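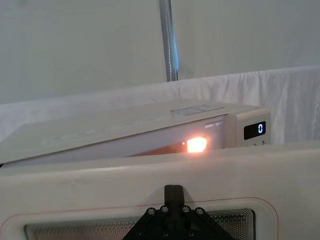

Energy Access and Rural Supply
Handout 4: Paying for a mini-grid

Lecturer: Aniela Mazurek

Please read before the seminar. Sections 1 to 3 repeat what I said in the lecture, with some corrections. Section 4 is new and you need it for the exercise.

1. What we mean by a connection

In the reports you will meet the word "connection" very often, and it does not always mean the same thing. Some authors count a household as connected when the line passes the village. Others count it when there is a meter on the wall. A third group asks if the household has paid for electricity in the last three months. For this course we use the second meaning, the meter on the wall, and we call the third one an "active customer". When you quote a number from a source, write which meaning the source is using. If the source does not say it, write that also.

2. The Mandimell case

Mandimell is a market town with a river crossing and six small settlements near it. The national line ends too far away, and the extension was postponed two times. The district decided on a separate mini-grid with solar panels, batteries and one diesel generator for the rainy months. The builder was Clandex, and the same company has the contract to operate it.

The main figures from the project file:

Households in the supply area: 3,744
Households with a meter at the end of the second year: 2,149
Businesses and public buildings with a meter: 724
Length of the operating contract: 30 years

The households without a meter are mostly in the two settlements across the river. The cable on the bridge was planned for the first phase, then it was moved to the second phase when the price of copper went up. In the lecture I said that it was removed from the plan. This was my mistake, it is only delayed.

Notice that businesses and public buildings are the smaller group by number but they use more than half of the energy. The grain mills, the cold store and the clinic are the largest. The mills work in the daytime, when the panels are producing, so they are cheap to serve. Households want power mainly after sunset and this energy must come through the battery.

3. Where the money comes from

There are three sources in the Mandimell project.

Grant. It paid for the poles, the lines and the meters. It does not have to be returned, but the equipment belongs to the district and not to the operator.

Loan. It paid for the panels, the batteries and the generator. Clandex borrowed it in foreign currency, while customers pay in local currency. We will come back to this, it is the weakest point of the whole plan.

Connection fee. Each household pays it once. At the beginning it had to be paid in full, and very few people signed. After March of the first year it was allowed to pay it in small parts, together with the energy, and the number of contracts went up quickly.

Students often ask why the grant did not cover the fee also. In Mevilar, the neighboring district, it was done in this way. Almost every house received a meter, but a large part of these meters showed no use at all one year later. Many of those families had no money left for wiring inside the house, or had nothing to plug in. I do not say that the fee in Mandimell is a good solution. I say that a free meter is not the same as electricity in use.

4. The tariff

The operator must recover the loan, the fuel, the salaries and the replacement of the batteries. The batteries have to be replaced several times during the contract, and this cost is the one which is most often forgotten in student papers.

We compare two kinds of tariff:

Flat tariff: one price for each kilowatt-hour, at any time of day.
Two-part tariff: a fixed monthly payment plus a lower price for each kilowatt-hour.

The flat tariff is easy to explain and it is kind to small users. Its problem is that income falls in the months when people have less cash. The two-part tariff gives a more stable income, but a family with two lamps and a telephone pays a high price for every unit it really uses.

Orbán's model, which we used in the lecture, adds a third element: a lower daytime price for mills and workshops. The spreadsheet is in the course folder. Please do not change the gray cells.

Exercise for the seminar

a. Calculate the share of households with a meter in Mandimell.
b. Suppose the local currency loses one fifth of its value against the currency of the loan. Which costs change, and which do not?
c. Choose one tariff for the settlements across the river and defend your choice in one page.

Bring part c on paper. Parts a and b we will do together on the board.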